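Review: the Netstead hand-held gripper kit, used for learning two-handed table tasks

I bought this kit in April for a small study, and I have now used it long enough to write something useful. My question was simple. If a person collects demonstrations with two hand-held grippers in an ordinary home, can a policy learn from them to sort bowls, without any robot present during the collecting? The kit promises exactly this, so my review is also a short report of the result.

In the box you find 2 grippers, the camera mounts, a calibration board and a printed guide of 4 pages. The guide is too short. It explains the assembly well, but on synchronising the left and right recordings there is only one paragraph, and I had to read it many times. In the end I used the free Matić script, which aligns both streams by the opening and closing of the fingers.

The grippers are comfortable for the first half hour. After this the wrist becomes tired, especially when one must hold a light bowl still and lift another one out of it. I recommend short sessions with a rest between them. The finger movement is smooth and has very little play, and this is more important than the weight, for the policy copies every small shake of the hand.
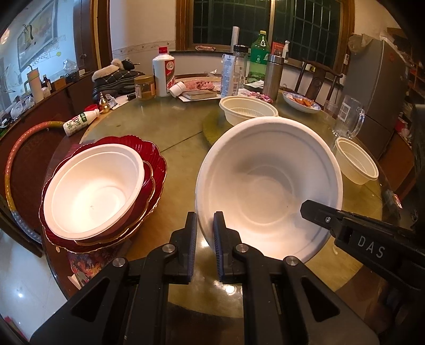

I made it a rule not to tidy any table before recording. My earlier experiments with the Prukon kit were done on a clean desk, and the policy I trained then was helpless as soon as a bottle stood near the bowl. With family tables the recording is slower, and more attempts must be thrown away, but the training data contains the things which a robot will meet later. Thin, light bowls were the hardest objects. They slide when the finger touches the rim, and if you press too much they bend.

In total I kept 494 demonstrations. I trained one policy with all of them and a second one with only 271, chosen from the tidier tables. On the same test tables the first policy was clearly better at separating bowls which stood one in another. For a single bowl with free space on every side I could not see a difference. I would not claim more than this, as my test was small and I did the judging myself.

What I like less: the wide lens bends everything near its border, and the calibration must be repeated each time you remove the camera. The software from Vitura, which comes with the kit, exports very slowly. The case has no place for spare finger pads.

Would I buy it again? Yes, for research on household tasks. For precise assembly work I would look for something else.

Comments

tomek_b
Did you record the finger opening as a continuous value or only open and closed?

Saranya Rai
Thank you for the review. We had the same trouble with thin bowls. Slower closing helped us a little, but then the people collecting became impatient.

author
@tomek_b Continuous. With only two states the bowls were squeezed too much.

labmouse
Is the calibration board paper or something stiff? Ours is paper and it curls.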